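Week 2 handout: sorting, storing and counting shuttlecocks

Welcome back! Last week was all rackets, so this week we get to the part I've been looking forward to, the humble shuttle. People on this course tend to think of it as something you buy, hit and throw away, and I'd love you to finish the module thinking of it as kit that deserves a proper home.

**Plastic or feather?**

We'll work almost entirely with plastic shuttles. They put up with clumsy hands and long sessions, and the club at Nelitz gets through a mountain of them (their last stock check, in January, came to 129 in one cupboard!). Feather shuttles have their own handout.

Three terms to know before the practical:

- *skirt*: the flared, open part that slows the shuttle down
- *cork*: the rounded base, still called that whatever it's made of
- *tube*: the long container shuttles are sold in

**Setting up the table**

Clear a tabletop and keep a shallow tray to one side. Put your shuttles down with space between them, then pick up each one by the cork. Please don't pinch the skirt! It bends more easily than you'd think, and a bent skirt makes for a wobbly flight. 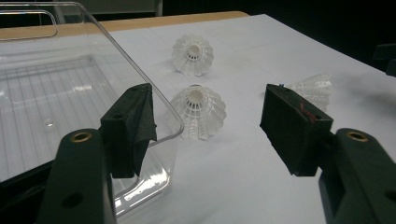 Turn the shuttle slowly and look right round the rim of the skirt. You want an even circle, with no splits in the ribs. Then press the cork gently with your thumb. If it shifts or rattles where it meets the skirt, put that shuttle in the practice pile, where it'll still do good service for serving drills.

**Packing away**

Shuttles nest beautifully, cork into skirt, all facing the same way. Stop when the tube is comfortably full. I've seen the Mabaso hall squeeze in one too many, and the last skirt always comes out looking sorry for itself. Store tubes upright and away from radiators.

**For next time**

1. Sort 8 shuttles of your own or from the Udeo cupboard, and note why each went where it did.
2. Read the storage section of the Breron booklet.
3. Work out how long a stock of 3000 would last a club of your choice. Show your assumptions, they're the fun bit.

Bring your notes and a soft pencil.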